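Sharps and medicine take-back moves to the Golla Street counter

Starting in December, residents of Pokura can drop off used sharps and leftover medicine at the Golla Street service counter, next to the water billing window. The old drop-off at the Ortuño transfer station closes at the end of November. Curbside trash and recycling are not affected by the change.

The counter is open from 8 a.m. to 4 p.m. on weekdays. There is no charge and you do not need an appointment, but you will be asked to show a utility bill or other proof of a Pokura address. Residents of Grotard are covered under the same agreement and may use the counter with a Grotard bill.

The town collected 3420 pounds of household medical waste last year, up from the year before. Most of it was medicine in its original packaging. Sorting crews at the transfer station also pulled 800 loose needles off the recycling line in the same period. Each time a needle is found, the line has to be stopped and the area cleared before work can go on. The public works office hopes a drop-off closer to the bus routes will bring that number down.

What the counter takes: pens, lancets, needles, and syringes in a closed container; tablets and capsules; creams and ointments; liquid medicine in a sealed bottle; inhalers that are empty or expired. Please black out your name and prescription number on any label.

What it does not take: thermometers with mercury, oxygen tanks, chemotherapy drugs, batteries, and anything from a business or clinic. Mercury thermometers should still go to the hazardous waste day in spring. Clinics and dental offices need to arrange their own pickup with a licensed hauler.

Free one-quart sharps containers will be handed out at the counter, with a limit of 2 per household per visit. If you run out before your next visit, a heavy plastic laundry detergent bottle with a screw cap is acceptable. Fill it no more than three-quarters full, tape the cap down, and write SHARPS on the side. Glass jars, soda bottles, and milk jugs will be turned away.

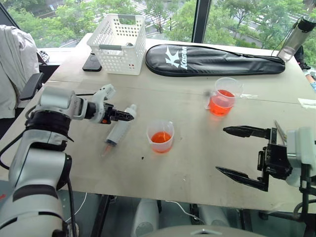

Health and Household

Syringes without a needle, such as the kind used to measure liquid medicine for children or pets, do not have to go in a sharps container. Rinse them and put them in the regular trash. They are too small for the recycling line.

Residents who cannot get to the counter may ask for a mail-back kit. Requests are filled within 48 hours on working days, and postage is prepaid. Forms are at the library and at the Golla Street office.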